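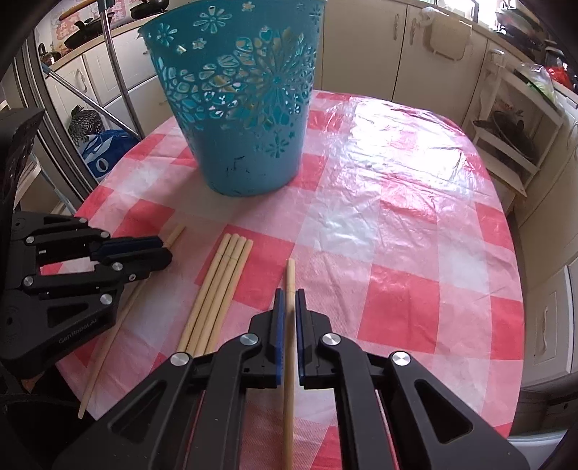

3 min read

Launching a Low-Cost City Car: The Case of the Viretti Hasow
Student project report, Marketing and Product Planning
Submitted 23/03/2018

1. Purpose

Our group looked at how a small car is priced and presented at launch, and what happens to buyer interest afterward. We chose the Hasow, a two-door city car from Viretti. It went on sale in September with a base price well under its main rival, the Faltus.

2. Method

We sent a short survey to drivers in the area and got 70 usable replies. We also visited the Rafferty dealership, where we compared the base model with the better-equipped one and asked the sales desk about orders. The dealership let us see its sales total for small cars, which was 2,578 since it opened.

3. Findings

Of the 70 people who replied, 51 had heard of the Hasow before our survey. Most knew it from launch coverage and could name the price, or come close. Few could name anything else about it. When we asked for one word to describe the car, "cheap" came up far more often than "small" or "new."

The sales desk said many visitors came in to see the base model and left asking about the Faltus. The usual complaints were the single airbag, the hard rear seat and the lack of air conditioning. Adding those items brought the Hasow to within 2 percent of the Faltus price. 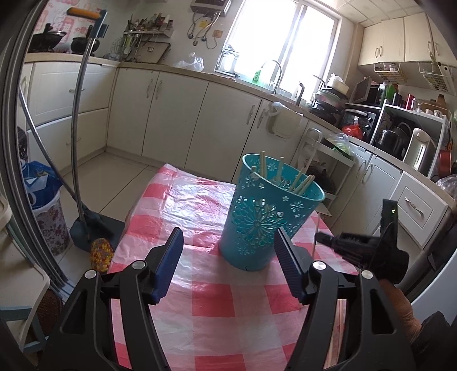 Trim was the part of the Hasow we disagreed on most. The base car has hard plastic door panels in one shade of gray, and several people in the survey said it felt unfinished. Plastic does not have to look bare. A teal plastic waste basket with flowers and snowflakes cut into its sides has more pattern on it than the whole Hasow dashboard. We think a molded pattern or a second color on the doors would be worth testing with buyers.

4. Limits

The survey was small and most replies came from people under 30. We saw one dealership only. Viretti did not answer our request for cost figures, so section 3 uses list prices.

5. Recommendations

Drop the base model's price from the main advertising and lead with running costs. Make the second airbag standard. Offer two interior colors from the start.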